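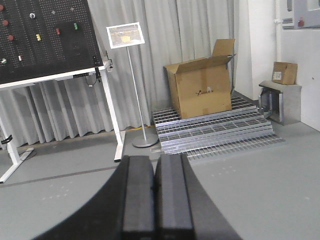
4.2 Claims about home-built manipulation

Reports of manipulation rigs put together in garages and shared workshops tend to give a single success rate and leave it there. We are wary of that number. In the Rirnia workshop logs, 3847 attempts were entered as grasps, but only 1661 of them record where the object ended up. The remainder say that the fingers closed. A gripper that closes on air also closes, and the controller reports the same event unless someone has set a minimum width.

Neagu's build notes for the Clikelel gripper are more candid than most. Aurelia Neagu rebuilt the finger mounts in September after the first set flexed under load, and she discards every trial run before the change. Other users of the Radu planner pooled old and new mounts, which makes their totals bigger and a good deal harder to read.
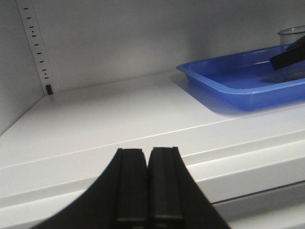

Shelf retrieval is the task on which the strongest claims rest, and it is where we have the most doubts. The published Brumberg procedure scores a reach as clear if the arm touches nothing on the way in. It has no entry for how much room there was to begin with. On the shelf in Figure 2, the stretch between the nearer gripper and the blue tray is bare, so a clean approach across that part would tell us very little. The clear cup at the tray is a fairer test – a thin rim against a pale grey back wall is poor material for a depth sensor – and a second black finger is already close to it. We would want cups scored separately from opaque items, and in none of the logs we were given has this been done.

Figure 2. Shelf with blue tray and clear cup, seen past an empty two-finger gripper.

The same objection applies to recovery. 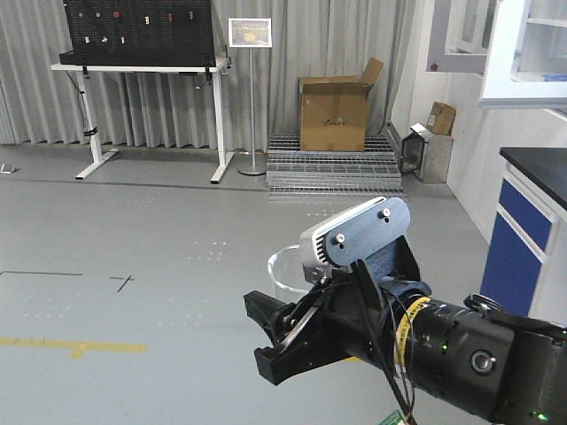
A rig that misses, backs off and tries again is usually credited with one success, and the miss disappears from the total. Of the 2192 successes claimed for the Radu planner, we could not establish how many were second tries. Neagu counts each try on its own line, and her rate is lower for it. We have used her convention in Section 5 and left the pooled figures out of the comparison.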